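Workshop notebook, 24th July

Second batch of the buckwheat honey vinegar got racked this morning, and I'm writing it up while I still have the smell of it on my sleeves, so forgive me if this runs on a bit. Santosh, if you're reading this before you go in, please leave the crock by the window alone until you've got to the end of the page!

The batch was started with honey from Griston, the same dark stuff Renzo brought up last time in those buckets with the impossible lids. I used 1099 grams of it, which was everything left in the bucket once I'd scraped down the sides, and made it up with boiled and cooled tank water. The mother came from the Pemeck jar. I'd wondered whether to use the Floltcombe mother instead, seeing as it has more vigour, but it gives everything that slightly nail-polish edge in the first few weeks and I didn't want to spend another month waiting for it to settle down.

Smell on opening the cloth: malty, a bit of molasses, something like wet hay underneath. Svend said barnyard, but he says barnyard about most things he likes. The colour has gone a shade lighter than it was, closer to strong tea. There was a new skin across the top, thin and quite even, with the old one sunk underneath in a floppy grey disc. I lifted the old one out and put it in the spare jar with enough liquid to cover.

Titration was where I came unstuck. I did the first run with the old bottle of hydroxide and got a figure that made no sense at all, far too sour on paper for what was in my mouth. Threw that out, opened the fresh bottle, rinsed the burette properly this time (yes, Sándor, I know) and started over. The second run looked believable, but I'd like someone else's eye on the end point before it goes in the ledger, as the vinegar is so dark that the pink comes up more like brick. Diluting the sample further helps. Győző suggests using the pH meter and forgetting the indicator altogether, and he's probably right, though I do enjoy watching for the change. 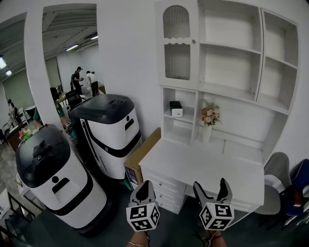
The tall white desk and cabinet unit.

I also had another go at the label wording. Renzo wants to call it Magyar, after the old recipe card Győző's aunt wrote out for us, and I've come around to it. It sits nicely beside the word vinegar and it's short enough for the small bottles. The card itself is getting soft at the corners and ought to go in a plastic sleeve. I tried the lettering in brown and in dark green and can't choose, so both are pinned up for people to grumble over.

Batch number is 2221. I've written it on the crock in wax pencil and on the spare jar as well, so please don't wipe either of them down.

Still to do: a fresh cloth for the crock, a tighter one if we have it, as the vinegar flies found their way under the last one. Ask at Griston if there'll be more of the dark honey or if they've moved on to clover. Taste the Floltcombe jar again, with bread, and write down what we think before we start talking each other round.

Santosh, the crock can be moved to the lower shelf now. Gently, please, so the new skin doesn't sink.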